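Most of the rules we keep for simulated robot cells at Tipoki fit on one page. The oldest came out of the Dollthorpe job, where we had 4,000 runs and no written agreement on what a finished one was. So now the rule comes first: write down what counts as done before you run anything.

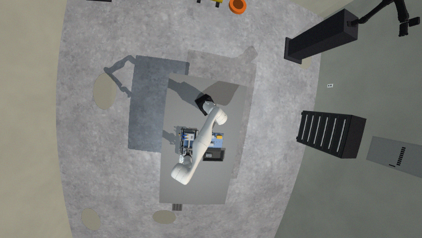 posted by Tomillow

Rule two is about layout. The table, the fixtures and the arm base get fixed positions in a settings file, and a change to any of them gets a new version number. I used to let small moves slide – I stopped after Jilbridge, when 333 runs had to be thrown out in April over a shifted tray.

Keep the lights in that same file. Shadows change what a camera model picks up, and people forget they are part of the setup.
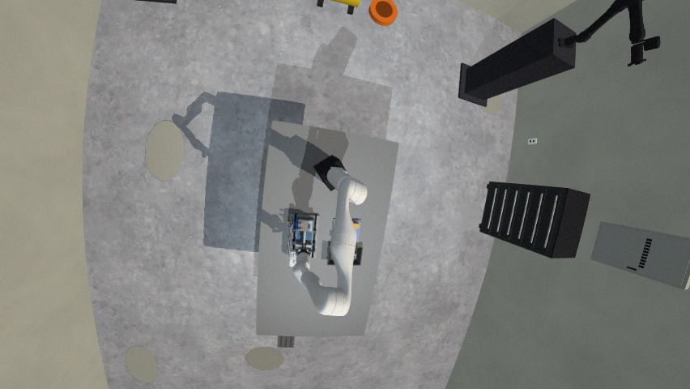 The other thing I ask for is 2 views saved from every run, even the dull ones. Storage is cheap enough. Name them by run number and version, with no nicknames.

We still don't have a good rule for when the gripper and a fixture overlap slightly. For now I mark those runs for review and leave them out of the totals.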